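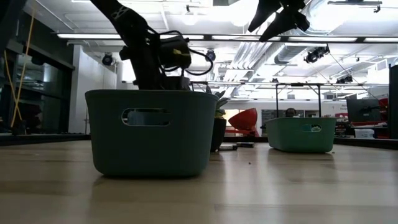

**Fikivell storage bin, medium**
Item 2719 - sold singly or in sets of 4

The Fikivell is a rigid plastic bin for shelves, closets and workbenches. It has rounded corners, sides that flare slightly toward the top, and an oval handle cutout near the rim. Most of our customers use it for pantry goods, craft supplies or kids' toys. Vullis has carried it in three sizes for several years, and the medium is the one we reorder most.

## Colors

- Dark teal
- Oatmeal
- Brick

Teal and oatmeal are kept in stock. Brick is made in smaller batches and the next one is due in September. Color can vary a little between batches, so order a full set at one time if you want them to match.

## Size and fit

The base is 203 mm wide and the rim is 234 mm wide. Measure your shelf against the rim. Leave a finger's width on each side if the bin will be pulled out often.

Empty bins nest inside each other. Full bins should not be stacked without the lid, as the upper one will sink into the lower one. The Ponel lid fits the medium and large sizes and is sold separately. It does not fit the small.

## Care

Wash by hand with warm water and dish soap. The top rack of a dishwasher is fine on a low setting, but take the bin out before the heated dry cycle. Permanent marker comes off with rubbing alcohol. Scouring pads will dull the finish.

Not for use in ovens or microwaves. Keep away from space heaters.

## Labels

Clip-on label holders hook over the rim and take a standard index card cut in half. Adhesive labels stick well if the surface is wiped first - paper ones tend to leave residue.

## Shipping and returns

Orders placed before noon go out the same day, except Thursday, when we do inventory. Unused bins can be returned within 30 days. For bulk orders, write to Keith Fairclough at the Vullis sales desk and include the color and quantity.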